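Automation working group, Dusbridge site
Minutes of the gripper comparison meeting held on 9 December 2025

Present: members from assembly, maintenance, purchasing and quality. Apologies from stores.

1. Minutes of the last meeting
Agreed, with one change. Item 4 should read that the group "noted" the Skivar offer. It did not welcome it.

2. Matters arising
The spare controller asked for in July has still not come. Purchasing to chase again. Maintenance asked that the old one not be thrown out until the new one has been switched on and left running for a full shift.

3. Printed gripper against the Skivar unit
Assembly reported on the bench trial. Each gripper was given 874 picks of the small Dastlow housing. The printed gripper dropped 50 and the Skivar unit dropped 9. Assembly regards this as a clear result and would like to order.

Quality did not agree that it was clear. The Skivar picks were all done after the tray had been moved closer, and the printed gripper was never run again with the tray in the new place. Quality also asked who decided what a drop was. The trial sheet has no rule for a part that slips but stays between the fingers, and it seems these were marked down differently by different people.

Maintenance said the makers' claim of 99 per cent was of no use to us without knowing what parts they picked.

4. Two-arm handover
The group looked at the handover set-up, with a printed gripper on each arm. Assembly believes that passing the housing from one arm to the other would do away with the turning jig. Others were less sure, and the cables took up most of the talk.
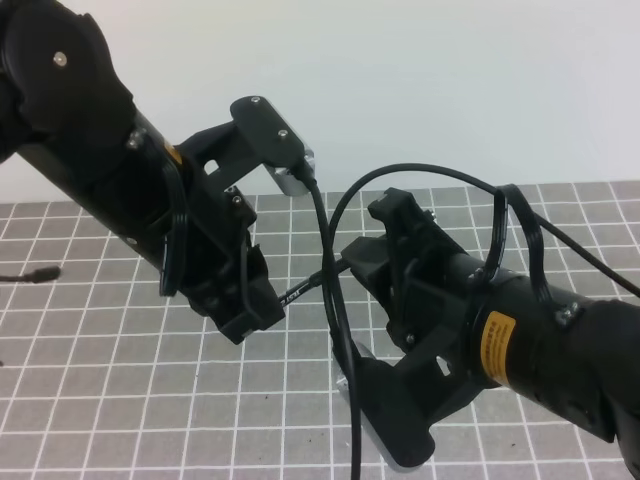 Fig. 1. Both arms at the handover position over the grid mat, printed grippers fitted.

Maintenance pointed to the cable looping high over the right arm and the thin one running down between the two grippers. Both were thought likely to snag once the arms are run at working speed. Assembly said the cables could be clipped back. Maintenance replied that this was also said about the last cell, and asked to see it done before anyone talks about cycle times.

Quality asked whether the handover had been tried with a real housing or only with the test block. Only with the test block. No figures were offered and the group did not ask for a guess.

5. Cameras
The Räsänen camera has been on loan for the tray check. It finds the tray well under the bench lamp. It has not been tried under the shop lights, where it would have to work – the group found this odd and said so. To be tried there before the loan ends.

6. Decisions
No order to be placed with Skivar for now. Purchasing unhappy, as the quoted price will lapse, but content for this to be minuted.
The turning jig stays in use.

7. Actions
Assembly: repeat both gripper runs with the tray in the same place, same number of picks.
Quality: write down what counts as a drop, one side of paper at most.
Maintenance and assembly: tidy and clip the cables on both arms, then run the handover with real housings.
Purchasing: controller, and ask for a longer loan on the camera.

8. Any other business
The bench key is missing again.

Next meeting to be set once the repeat runs are finished.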